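Workshop notebook, Ostside, August, just after 8 in the morning

Sourdough trials for the Palomino café order, continued from the last page 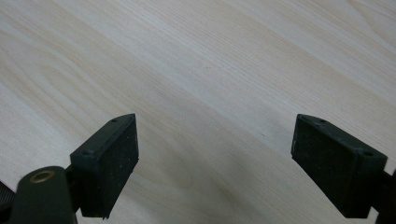 Magdy Tazi read my last entry over his coffee and wrote underneath it that I was blaming the flour far too soon, that the starter was most likely sluggish from the heat and I ought to feed it twice a day before I changed anything else. Fair enough, and I'm grateful he takes the trouble to read these, long as they get. I did what he said, more or less, and I'll put down how it went while I still remember it properly.

I fed the starter last night before locking up and again first thing this morning. It smells much nicer now, closer to yogurt than to nail polish, and a spoonful floated in a glass of water, which it refused to do all last week. So Magdy gets that one. I still have my doubts about the new Hirgate flour though, and I'm going to keep grumbling about it on paper until someone talks me out of it. It takes up water slowly, and if you judge the dough right after mixing you think you've drowned it, and then you come back later and it's perfectly happy. I added extra flour twice before I learned to leave it alone!

Today's dough: 333 grams of flour, 242 grams of water, the usual spoon of starter and the salt held back until after the first rest. I know that is on the dry side for us, but Palomino want a loaf they can slice thin for toasted sandwiches, and the wetter ones had holes the mustard fell through (they were very polite about it, and they did eat them all).

Folded it every half hour or so, gently, with wet hands. By the third fold it had that lovely stretch where it lifts in one piece and settles back slowly, and I got a bit carried away and gave it another one it probably didn't need. Shaped it, let it sit under a cloth, shaped it again a little tighter. It went into the narrow basket, the one with the mended rim, seam side up.

The oven is still running hot at the back left. Uldis Avotiņš came by to look at the door seal and thinks it can be pressed back into place for now, but he'd like to order a new one from Berimau before the weather turns and we start baking every day. I said yes please. Until then, turn the loaves halfway through, and if you're baking 2 at once keep them toward the front and swap them over as well.

First loaf came out after about 40 minutes with the lid off for the last stretch. Good color, a decent ear on one side and nothing much on the other - my slash was too shallow there, I could feel the blade skate. Crumb is even and a little tight, sour enough to notice. I had a slice while it was still warm, against all my own advice, and it was gummy in the middle, so no verdict on that until it has cooled properly.

To do: try the same dough overnight in the fridge, ask Magdy which jar he keeps his spare starter in, and get the old flour out of the bottom bin before the Hirgate goes in on top of it. Also more rice flour for the baskets, we're down to the last scoop.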